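Zinura Demo Kit, simulated two-arm edition
Zinach > Products > Training data > Zinura

In stock (download). Supersedes the September build.

What you get: a ready-made simulated workspace, two-arm robot model, teleop recorder, and a starter pack of recorded demonstrations for imitation learning. Runs on one decent desktop. No real arms needed till you want them.

Starter pack is 471 episodes, all driven by a person, no scripted motion. Each one has the joint positions for both arms, gripper open/close, a torso view and a view from each wrist, all on the same clock. Also a plain text instruction per episode, so you can train with language or leave it out.

Main scene is tabletop furniture. Small chest of four drawers, a bowl on top. Left arm does most of the close work in this set, right arm is often parked upright.

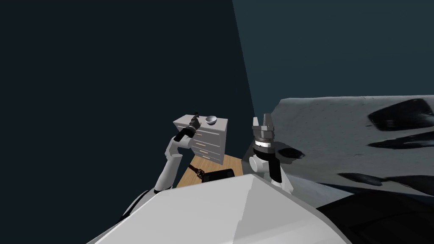 Recording is one button. Press to start, press to stop, then keep or bin. Binned takes go in a seperate folder and aren't deleted, a few customers train on them as well. Bowl position and chest angle can be shuffled between takes, set the range in the scene file. Set it small first. Then widen.

Wrist views are saved even when there's nothing in front of them. We used to trim those stretches and stopped, it broke the timing with the other views and people complained (rightly). So expect plenty of open fingers and plain wall. Mask them in your loader if you don't want them.
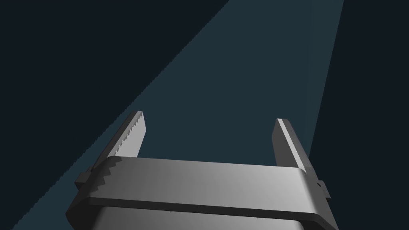
Zinura wrist view, gripper open.

Spec, short version
Arms: two, separate grippers
Views: three as standard, add more in the scene file
Starter pack: 471 episodes
Held-out set: 116 episodes, same scene, different layouts
Full pack (paid extra): 1,181 episodes
Formats: our own, plus converter to the usual ones
Licence: per site, not per seat

Held-out set is there for testing. Please don't train on it and then write to us about your scores.

Lighting: shadows in the wrist views can come out stair-stepped at the standard setting. Turn the shadow quality up if it bothers you, costs you frame rate. We record at the standard setting ourselves so the starter pack has it throughout. If you record more and want to mix with ours, leave it alone.

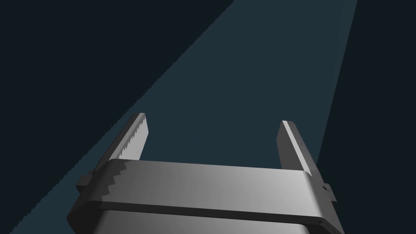 Radwan: we ran the starter pack for a month before buying the full one. Would say look at the idle arm first. Our policy learned to twitch the right gripper whenever the left one slowed down, took us ages to spot. Dropping the idle arm from the loss for those stretches sorted it. Otherwise does what it says, though the converter docs want a tidy up.

Fair point on the docs, they're being redone. The idle arm switch is now in the loader, called hold_idle, off by default. Turn it on for any task where one arm just waits.

Collecting your own
Budget more time than you think for the first session. Nearly 142 takes went in the bin while we were setting up the drawer scene, mostly operators getting used to the depth. Short sessions work better than long ones, and swap operators if you can, one person's habits show up in the policy very quickly. Write the instruction text before the take, not after. Afterwards everyone writes the same thing.

Pauses are fine. Don't restart a take just because the operator stopped to think, only bin it if they lost the plot completley.

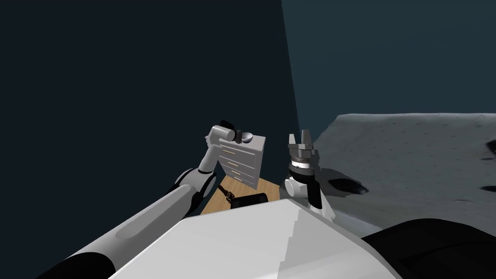 Takier

Page updated 1/26/23. Prices on request, the form is on the contact page, put Zinura in the subject or it goes to the wrong inbox. Upgrade from the September build is free, but re-run the converter on anything you recorded with it, the gripper values were the wrong way round (0 is closed now). Old episodes will load without an error and train badly, so do check.

Also needed: graphics card with current drivers, a pair of hand controllers. Controllers not included.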